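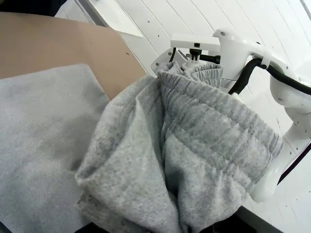 May, folding cell, equipment planning

Morning spent on sweatpants, afternoon on the purchase list. Writing both down together because the list keeps changing depending on what is on the table.

The gray pair is the one we argue about. The waistband is ribbed and a bit darker than the fleece, and once the gripper has it by the upper edge the rest of the garment just bunches up under it. The body fabric has gone fuzzy and pilled. I like it as a planning garment for that reason. New fabric makes every gripper look good and I don't want to buy against new fabric.

The flat pale gray piece next to it is staying on the tan board. Gray on gray is the hard case for the segmentation and I want it in front of us while we decide about the camera. Please don't swap in the red towels.

What we have to settle

1. Fingers. The flat rectangular finger we have is fine on the doubled edge of a waistband. I am less happy with it on single-layer fleece, where it either takes one layer or three and we find out later. Options are new pads on the present finger, or a new finger set.
2. Cables. There is a loop hanging off the gripper housing and another run down the side, and with a garment this bulky under the wrist I want both of them tied in before we go to longer runs.
3. Table. Grooved boards are not a folding surface. The tan board on top is a patch.
4. Camera at the wrist. Keep or replace.
5. Second arm. Amedeo wants it in the plan. See further down.

Quotes in hand

Gisler, finger set, pair, with adapter plate: 1094. Includes the plate but not the screws, which I had to ask about twice. Four weeks. They will take the set back within a month if the packaging is intact, less shipping.

Numedeck, cable dress kit for the wrist: 224. Clips, sleeve, two strain reliefs. In stock.

Numedeck, soft pads for the present finger, one pack: 86. Six pads to a pack. Rami says a pack will last him the summer if people stop peeling them off to look at the glue.

Shipping, Numedeck, both items in one box: 54. They charge it per box, so pads and cable kit go on the same order.

Trelus, table top: no written quote yet. They want a drawing with the mounting holes on it. I have sent the outline only.

Ullurico, wrist camera: no price until we say which lens. Amedeo is on that.

Adding up

If we go with pads and cables only: 86 + 224 + 54 = 364.

If we go with everything quoted so far: 364 + 1094 = 1458. Gisler shipping is not in that figure. They have not given it to me and I'm not guessing it.

The small order is under the limit I can sign for. The large one has to go through the quarterly request, and the form for that closes at the end of May. So the question is really whether we know enough about the finger set by then to ask for it. Rami thinks no. I think maybe, if we do the pad comparison first.

Pad comparison, plan

Order the pads now. When they come, run the present finger bare and then with pads, same three garments:

gray sweatpants, pick at the waistband
gray sweatpants, pick on the leg, single layer
flat fleece piece, pick at the edge nearest the middle of the board

Same start pose for all of them. Crumple the sweatpants by hand each time and drop them from the same height. Rami has a mark on the post for this. Write down layers taken, whether it held through the lift, and whether it let go when told to. The last one gets forgotten. A pad that grips fleece well may also not want to release it, and pilled fleece in particular could load the pad up with lint. Check the pads at the end of each block and write down if they were wiped and with what.

If the pads get us reliable single-layer picks, the Gisler set drops off the list for this quarter and that money goes toward the table. If they don't, the numbers go on the request form as the reason.

Table

I keep putting this last and it should probably be second. The boards are grooved and have small marks and holes in them, and a fingertip sliding along fabric over a groove is a different job from one sliding over something flat. The tan board solves it for part of the reach only. We lose the rest of the area or we accept that a garment hangs half on and half off.

What I want from Trelus: one flat top, full reach, matte, not gray and not white. Color matters more than I thought when we wrote the first list. The arm is white, the boards are white, most of the stock garments are gray. Tan has been fine. Ask for tan or a dull green and take whichever is cheaper.

To do for the drawing: measure hole spacing at the base (caliper, not tape), measure how far the elbow comes down at the low pick, mark where the cables leave the table. Amedeo offered to do the first of these. I'll do the other two.

Camera

No complaint about where it sits. It sees the fingertip, the fabric under it and a fair bit of table to either side. The doubt is whether it sees texture well enough to tell ribbing from body fabric when both are gray. On the waistband it does, since the ribbing is darker and mottled. On the hems I have not checked. Before we spend anything with Ullurico, go through recordings we already have and pull out the hems. This costs nothing but an afternoon.

If it does need replacing, the mount will need redoing too and that should be a line in the budget. Last time we bought a sensor, the bracket was left out and came out of the consumables money.

Second arm

Amedeo's case: you can't spread sweatpants with one hand. Hold the waistband up and the legs do what they like. He is right about the task. With one arm we are picking and dragging, and some of the crumples need two passes before there is anything to fold.

My case: a second arm doubles the cable problem and the calibration, and we have not fixed either on the first one. It also needs the bigger table, so the table comes before it in any order of buying.

What we agreed is to leave it out of this request and put it in the plan for the next one, with the table drawn wide enough for two bases. The extra holes in the top should cost very little now and would be a nuisance to add later. Amedeo will write half a page on which garments need two arms and which don't. T-shirts, I suspect, don't.

Spares

Things that should be on the shelf and are not: a second finger of the kind we have now, the small screws at the finger joint, one set of the connectors for the gripper cable. Rami keeps a few screws in a film can but they are his from the other bench and I would like us to have our own. No prices yet. Numedeck probably has the connectors, and if so they should go in the same box before I place the order. Hold the order until tomorrow noon for that.

Garments are also equipment, in a way that the form doesn't have a box for. We need more of the worn fleece. New ones could be washed until they pill but that takes weeks. Ask at the thrift store for a bag of gray sweatpants in mixed sizes and put it under consumables.

Order of buying, as of this afternoon

Pads and cable kit, Numedeck, now: 364 with shipping, plus connectors if they have them.
Table top, Trelus, when the drawing is done.
Finger set, Gisler, only after the pad comparison.
Camera, Ullurico, only after the hems have been looked at.
Second arm, next request.

Open

Gisler: shipping price, and does the adapter plate clear the cable loop on the left of the housing once it is dressed? Send them a photo of the wrist with the question.
Trelus: lead time, and whether they drill or we do.
Rami: how many packs of pads, one or two. He said one. I would say two if the lint turns out to be as bad as I expect, but one for now.
Amedeo: lens choice, hole spacing, half page.
Me: elbow clearance, cable exit, request form. The form wants a serial number for anything being replaced, and I need to find the one for the gripper.

4:30 pm. Numedeck wrote back, connectors are in stock and sold singly. Adding two of them. Price to come with the confirmation.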